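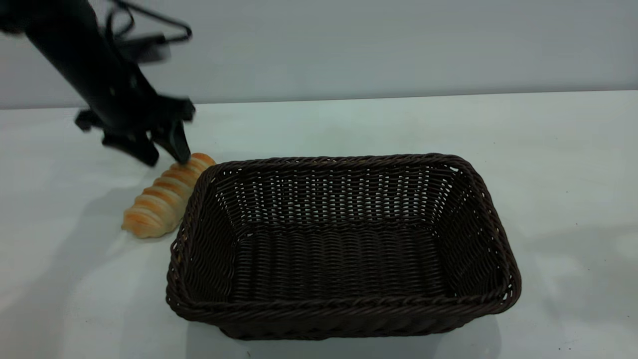

Open data project, Ploltholm city portal. Final report

Goal: see if the city really posts what it says it posts. We picked 30 data sets off the public list and tried to open each one. Two of us, one laptop, finished in December.

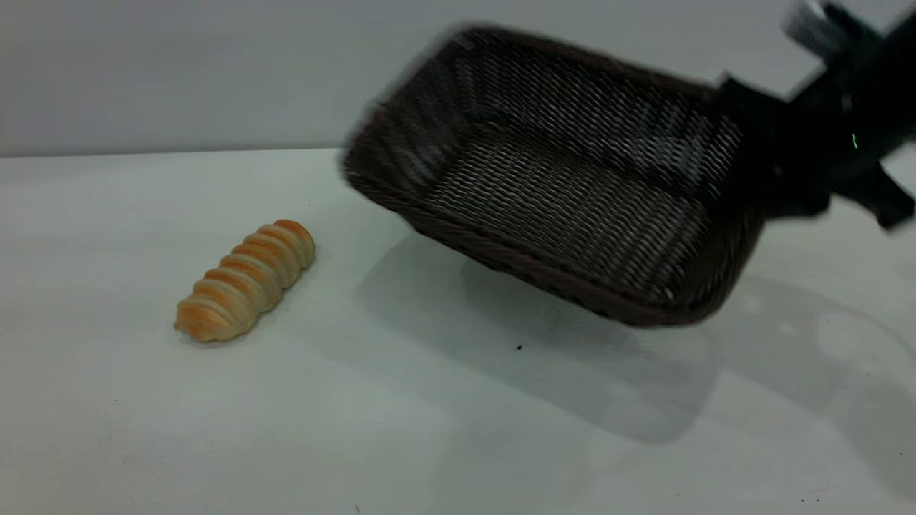 Results. Most opened fine. 2 were dead links. Kerekes district bus data had no dates in it, so no use to us. Emailed the help desk, got an anwser in 48 hours.

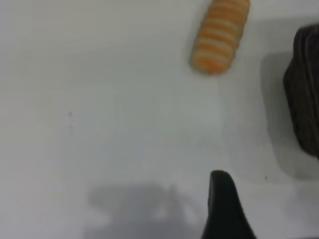 Striped item on the tabletop.

Cleaned the files in Destilix. Slow but ok.

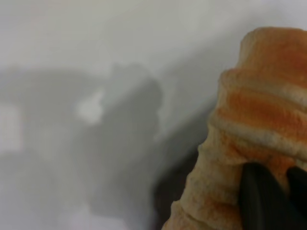
Next: same check for Gerka, if thier list is up by then.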